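2021-06-01

I moved the household backup job off the old desktop in February and have been putting off writing it up. The short version is that the nightly run now finishes before I get up, and the restore test passes. The longer version involves hard links, which I had misunderstood for years.

The old script copied the whole photo directory into a dated folder every night and deleted the oldest one when the disk filled. It was simple and it worked, but each copy took 622 GB, so the disk never held more than a handful of nights. The new script compares each file with the previous night's copy by size and modification time. If both match, it creates a hard link to the existing file and moves no data. Each dated folder still looks complete when you open it.

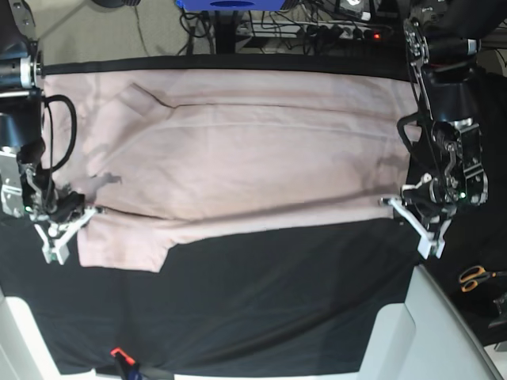 *Béla Fodor*

My mistake was in how I measured the result. Running `du` on one dated folder reports the full size, as it should. Running it on two folders in the same command counts the shared files once. I had been running it separately for each folder, adding the numbers by hand, and concluding that linking was broken.

The second problem was real. After the first linked run, 3661 files were copied again even though they had not changed. The source disk is formatted exFAT, and its timestamps are coarser than those on the backup disk. Setting `--modify-window=2` in rsync fixed most of it. The rest came from a folder that Zsófia's photo program rewrites whenever it opens. I excluded the program's cache and left the originals alone.

Current settings:

- seven daily folders, then one per month
- a full checksum pass on the first of the month
- log kept on a separate disk

One caution about linked backups: a damaged file is damaged in every folder that links to it. The checksum pass will report this but can't repair it, so a second disk (the Kovbridge enclosure) gets its own full copy and stays unplugged between runs.

Still to do: the log rotates by size and should rotate by date.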